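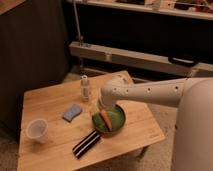 Why does my client's gallery show 1,480 photos when I uploaded fewer than that?
The counter includes virtual copies. If you exported both a color and a black and white version of a file, Trunico counts them as two. Filter by "Originals" to get the number you shot.

Ticket status: Open, then Solved
Product: Trunico Galleries, Studio plan
Submitted by: Dayana Arellano

Thanks, the count makes sense now. Second problem on the same wedding gallery. The download link stops at 90 percent and then says "Archive expired." The couple tried it Wednesday night on their laptop, and I got the same thing from the office.

Reply from support
Large galleries are split into 2 archives. The second one was built with your old watermark preset, which had been deleted, so the job never finished. Please do the following:

Go to Delivery, then Presets.
Pick a current watermark or "None."
Click Rebuild Archives and leave the page open until both show Ready.
Send the new link. The old one will not update.

Update from Dayana Arellano
Picked None and rebuilt. Part one was ready quickly, part two took 60 minutes — is that normal?

Reply from support
For full-size JPEGs, yes. Web size is much faster.

Update from Dayana Arellano
Both parts downloaded. You can close this.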